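I pay my electric bill the day it shows up, and for years I never read past the total. Then June came in at $232 and I sat down at the kitchen table with the whole thing, all four pages, and got mad.

My gripe is with the "typical home" comparison. Mine says we used 1,290 kilowatt-hours and "similar homes nearby" used 580. Similar how? Do they have a teenager? Do they have my mother-in-law, who likes the den at meat-locker temperatures (and I love her, she can have it)? I called and asked, and a very nice person told me it goes by square footage. That's it!

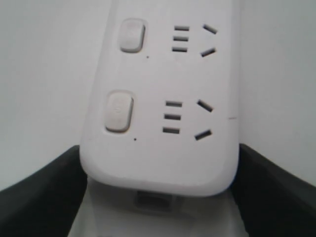
*A power strip with two switches and two outlets.*

My neighbor Huệ Võ thinks the comparison is great. She says it got her to quit running the dryer twice, and fine, good for her. But she works away all day and I work at home, so of course my number looks awful next to hers. I felt guilty for a week over a bar chart.

Compare me to me, is what I'd like. Show me last June and the June before, and put the weather next to it so I know if it was just hot. I'd read that page every month, I really would. The neighbors' number can go in the back with the fine print, or they can mail it to Huệ.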